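Skollard switches off the old app

If you have been ignoring the orange banner in the Skollard app since September, it is time to stop. The old version goes dark at the end of this month, and with it go the shopping lists, the bin-day reminders and whatever it was that the Extras tab did. More than 3000 members still open it every week, mostly, I suspect, to close the banner.

The replacement is called Orkus. It does the same things in a different order. Your lists will move across by themselves if you sign in with the same email address, and will stay exactly where they are if you don't. Recipes saved before the last redesign come over as plain text, in one long paragraph, which at least makes supper exciting.

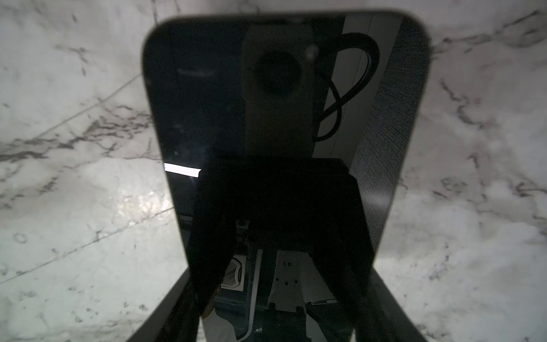
Fuad Alemneh wrote in to say that his lists moved over without a hitch but every one of them is now called Untitled, all 51, and that he has been opening them one by one in search of the Christmas cards. The names should come back if you sign out and in again. Fuad has tried this and got six of them.

Anyone who would rather not bother with Orkus can export everything as a file from the Settings page, under Account, under More, under the other More. The file opens in any spreadsheet. Dela Annan is collecting complaints at the members' desk until the 17th and asks that they be kept to one page.

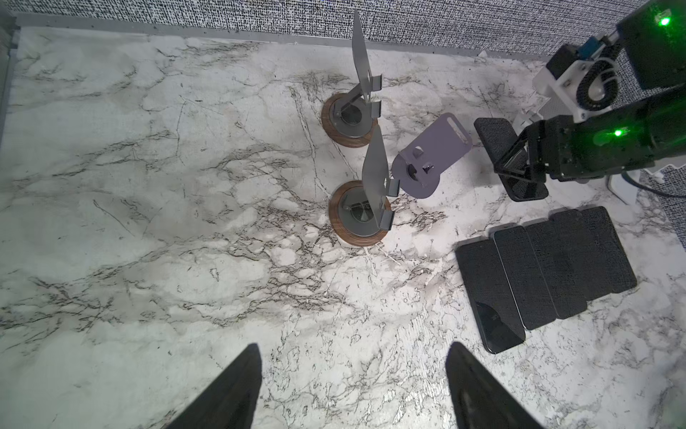
Phone stands on a marble-patterned tabletop.

Paper lists remain supported on all devices.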